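2025-08-28, jacket check before they go back out on the hooks

I do this list every time a batch of the blue zip-ups comes through the laundry corner at Jarneo, and this time I'm writing my comments in properly instead of scribbling on the back of an envelope (sorry, Catinca, I know you've been trying to read those). It's the same list we used in February, with a couple of lines moved. Tick, cross or "see note" — please don't leave blanks!

**Batch:** 4 jackets, all adult sizes
**Checked by:** me, with Traian Onu on the second look
**Sent aside:** 2, see the end

## Before you start

- [x] Hands washed and dried, rings off. Rings snag on knit and I've done it myself.
- [x] Table wiped down and given time to dry. I used the Flandavix spray, which is nearly finished, so somebody please put it on the order.
- [x] Good light. The overhead ones were fine today.
- [x] Pockets emptied. Found a bus ticket, a cough lolly and a key with a green tag. The key's in the dish by the door.
- [ ] Lint roller on hand. See note.

*Note:* The lint roller was down to the cardboard. I used packing tape wrapped around my hand, which works well enough but takes ages, and you end up wearing half the fluff.

## Laying it out

- [x] Face up, collar at the far side of the table, hem toward you.
- [x] Sleeves out to the sides so you can see the whole length of each one.
- [x] Zip done up before you judge the fit of the front.
- [x] Hem smoothed flat.

Please do this part slowly. I know it's tempting to give the thing a shake, drop it on the table and call it flat, but a bunched hem hides a lot. Last winter I passed one with a split in the bottom seam as long as my thumb, purely because the fabric was rucked up over it, and Ylva Söderlund brought it back to me with the nicest, most disappointed look on her face.

I also like a plain white surface for this. The royal blue shows up beautifully against it, and so does every bit of fluff.

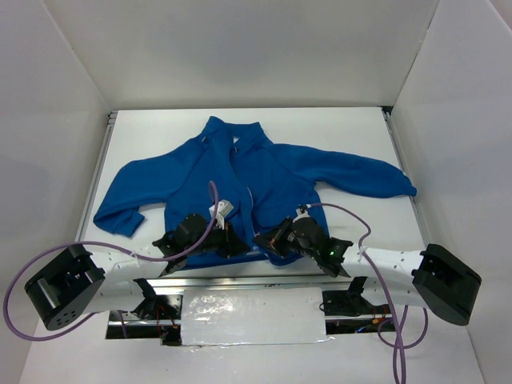 ## Collar and zip

- [x] Collar stands up on its own and both halves match in height.
- [x] Pulls firmly attached. Give each one a gentle tug.
- [x] Zip runs top to bottom and back again without catching. Do it 3 times, not once.
- [x] No missing or bent teeth.
- [ ] No rough edge at the top of the zip where it meets the chin. See note.

*Note:* On jacket 2 there's a scratchy spot right at the top. You don't notice it with your fingers, but I held it up under my chin and yes, there it was. Irén Rácz has fixed this kind of thing before with a tiny scrap of fleece stitched over the end, and I've asked her if she'd mind doing another. She said leave it in her tray.

## Sleeves and cuffs

- [x] Run a hand down the inside of each sleeve for loose threads. A finger caught in a loop is no fun when you're rushing.
- [x] Cuffs unfolded and looked at on both sides, then left to sit how they like.
- [x] Both cuffs snug enough to stay put near a hot urn or a stove.
- [ ] Underarm seams closed. See note.

*Note:* Jacket 4 has a gap under the left arm. It's a small one, but underarms only go one way, so out it comes. I've pinned a bit of yellow wool beside it so whoever mends it doesn't have to hunt. Safety pin, closed, and I've written "PIN" on the tag in big letters.

## Body and hem

- [x] No burns, melted patches or thin spots across the front and back.
- [x] Colour even enough. They've all faded a little at the elbows and I've decided I don't mind.
- [x] Hem seam whole, all the way round.
- [x] No drawcords hanging loose.
- [x] Care label readable. If you can't read it, wash on cold and write that on the tag.

## Where they went

Jackets 1 and 3 are folded and on the shelf, ready for the hooks. Jacket 2 is in Irén's tray. Jacket 4 is in the mending bag, with its pin.

Rocío Sotomayor asked whether we could go to a shorter list for the newer ones. I'd be happy to drop the colour line — it's mostly me having opinions — but I'd like to keep the zip and the underarms whatever happens. Have a go with your own pen on the spare copy and leave it on my chair.

Still to get: lint roller refills, Flandavix, yellow wool.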